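Junari pilot, progress report to Kosik
Reporting period: March
Prepared by the Hopkin project team

1. Summary

The main activity this period was the open demonstration at Hopkin, listed as milestone 4 in the work plan. It took place in March and ran from 10 a.m. to mid-afternoon. We had planned for 20 visitors and set out chairs for that number. Visitors from Pener stayed for the full program and took part in the discussion at the end. The milestone is complete. Two follow-up items are carried into the next period and are listed in section 5.

2. What was shown

The demonstration used the simulated workcell only. The physical cell was not part of this milestone and will be shown later under milestone 6. Visitors watched the simulation on the large display in the meeting room, with the wrist view and the body view available side by side. The operator switched between them on request.

We started with the wrist view. It is the view our operators use most when lining up a grasp, and we wanted visitors to see what the operator sees before we talked about results. Several people said the wide view was easier to follow, and next time we will begin with that one.
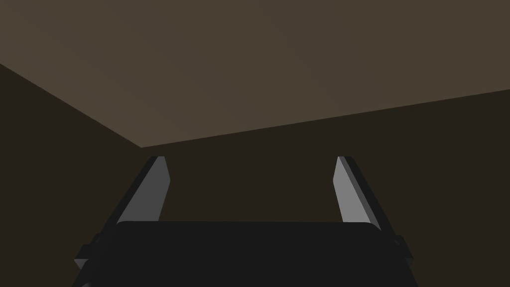

Wrist view in the simulated cell, gripper open and pointed up toward the wall and ceiling.

The session was divided into a short talk, a run of the handling task, and open questions. The talk went over its time and we shortened the run to make up for it. Visitors had been told in the invitation that they would see the complete task sequence, and two steps at the end were left out. We have sent the missing steps as a recording to everyone who signed the attendance sheet.

3. Handling task

The task set for this period is picking and placing irregular pieces. Regular blocks were covered in the last report and are closed. Irregular pieces are harder for the grasp planner because the contact area changes with every approach angle, and most of the team's time since the last report went into this part. The planner settings used at the demonstration were the ones frozen at the end of the previous month, with no changes made on the day.

The simulation log from the preparation runs holds 600 attempts. The log has been checked for gaps and uploaded to the shared folder. Analysis is under way and results will be in the next report. We chose not to quote a success rate to visitors before that work is finished, and we are not quoting one here. 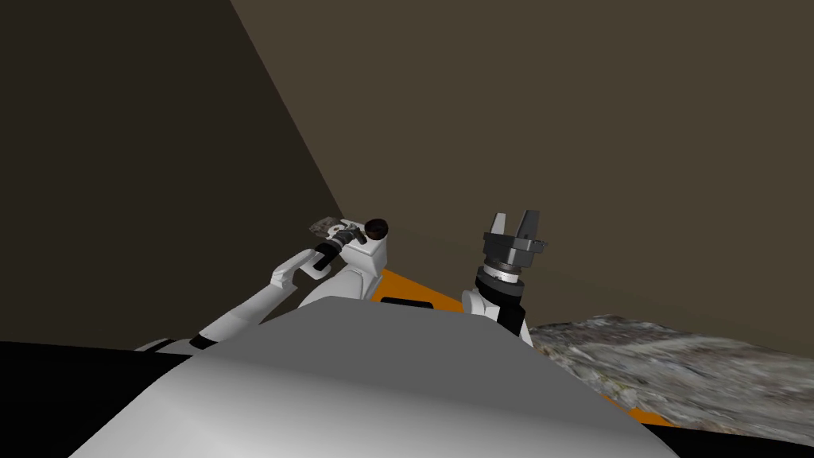
Two-arm work was the part visitors asked about most. Pener wanted to know if both arms have to be active at the same time, and how the planner decides which one takes a piece. In the current version the arms are assigned separately and one can wait while the other works. The body view made this easy to talk through, with a small gray piece like a chip of stone held at the tip of the left gripper and the right gripper upright, open and empty. There was also a question about surface textures. The rough, mottled surface on the right side of the cell looks much more detailed than the walls, which are plain, and a visitor asked if the walls would be given the same treatment. They will stay plain for this phase. Extra wall detail slows down rendering and is not needed for the handling task.

4. Budget

Spending on the demonstration stayed within the amount approved for the milestone. Room hire was not charged. Of the staff hours set aside for milestone 4, 56 were used, mostly on preparing the display setup and the talk. Unused hours will be moved to the analysis work if Kosik agrees. A revised table is attached to the financial statement.

5. Next period

Finish the analysis of the preparation runs and report the results.
Send Pener a written answer on arm assignment, including the waiting rule.
Shorten the talk and test the full program against the clock before the next visit.
Begin preparation for milestone 6.

We ask Kosik to confirm the transfer of hours before work on milestone 6 begins.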